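Sheet-Metal Bins on a Workbench: Choosing, Fitting and Cleaning

Posted 07/05/2018 by Ezequiel Cervantes
Filed under: Workshop, Storage, Metal care

A shallow sheet-metal bin with flared sides is useful on a bench for small parts. Round items come back to the floor of the bin when they roll up a slope, and a hand can get at the corners. The notes below cover galvanized and plain aluminum bins. Painted steel needs different cleaning and is covered on the Paint and Primer page.

Size and wall angle

Measure the bench before you measure the parts. A bin that flares on all four edges takes up more room at the rim than at the floor, and the rim is the figure that matters when you set it next to a vise or a drill press. Leave 2 inches clear on every side so the bin can be lifted out by the rim.

Low walls suit hand sorting. If the bin backs onto a wall or the far edge of the bench, a taller back keeps parts from going over. Steeper sides hold more but are harder to pick from, and flat parts tend to stand on edge against them.

Dividers

A single divider across the bin is enough for most work. Put finished or rejected parts behind it and keep the larger area in front for whatever is being handled. Cut the divider to the slant of the side walls, not to the floor width, or it will leave a wedge-shaped gap at each end. Deburr all edges with a fine file. Screws will find any gap wider than their own thread.

Fix the divider with small angle tabs and pop rivets. Hot glue releases from galvanized metal as soon as it gets warm, and solder is slow work on a panel that size. I used foam tape on the first bin I made in the Sendville shop and had to refit it in June.

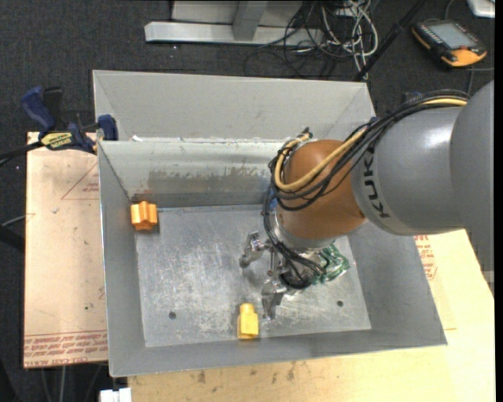

Shallow bin with a divider panel. Note the stain across the divider face and the two small holes in the floor.

Holes in the floor

Small holes in the floor can serve for drainage or for screwing the bin to the bench. Decide which before drilling. For drainage, drill at the low side and break the edge on both faces with a countersink turned by hand. For mounting, use pan-head screws and a fiber washer. Do not overtighten; the floor will dish and everything will collect around the screw head.

If the holes are not in use and you sort anything smaller than the hole, cover them from below with aluminum tape. Tape applied from above lifts at the edges after a few weeks of parts being dragged across it.

Scuffs and worn patches

Scratches on bare aluminum are cosmetic. Leave them alone unless they catch a fingernail. A raised burr can be taken down with a gray abrasive pad, working in one direction along the existing grain.

On galvanized metal do not use an abrasive at all. The zinc layer is thin, and once it is through, the steel below will rust from the scratch outward. Touch up bare spots with a cold galvanizing compound. Let it cure overnight.

Brown stains on a divider or wall

Find out what the stain is first. The usual candidates are old cutting oil, adhesive residue and rust.

Oil: wipe with mineral spirits on a rag, then wash with dish soap and warm water. Dried oil may need a second pass.

Adhesive: warm the panel with a hair dryer, push the residue off with a plastic scraper, finish with mineral spirits. A razor blade will mark the surface.

Rust: on galvanized parts, use a nylon brush and a mild citric acid solution, 2 tablespoons of powder to a quart of water. Leave it on for no more than 20 minutes. Rinse well and dry immediately. Acid attacks zinc, so do not walk away from it.

Never use bleach or a chloride cleaner on either metal. Keep oven cleaner away from aluminum; most of them contain lye and will blacken it.

An uneven band along the top edge of a divider is common where hands and parts cross it. It can be cleaned the same way as the face, but it will come back.

Protecting the bench top

Bare metal on a light wood top leaves gray rub marks. Put cork shelf liner under the bin, trimmed a half inch smaller than the base so that it does not show or collect grit. Rubber feet also work. Avoid black rubber on unfinished or oiled wood, where it can leave a permanent dark ring.

Sorting small parts

Keep the number of parts in the bin low. A few pieces on a bare floor can be seen and picked up at once. Knobs with lobes and stepped blocks should be set apart, with the flat side down where there is one. Bright plastic parts show up well on dull metal. Gray and zinc-plated hardware does not, and a sheet of white paper taped to the floor helps.

Empty the bin at the end of each job. Tip it over a tray, tap the back of the divider, and check the corners where the divider meets the side walls.

Related pages: Cutting sheet metal with hand snips. Pop rivet sizes. Removing rust from vise jaws.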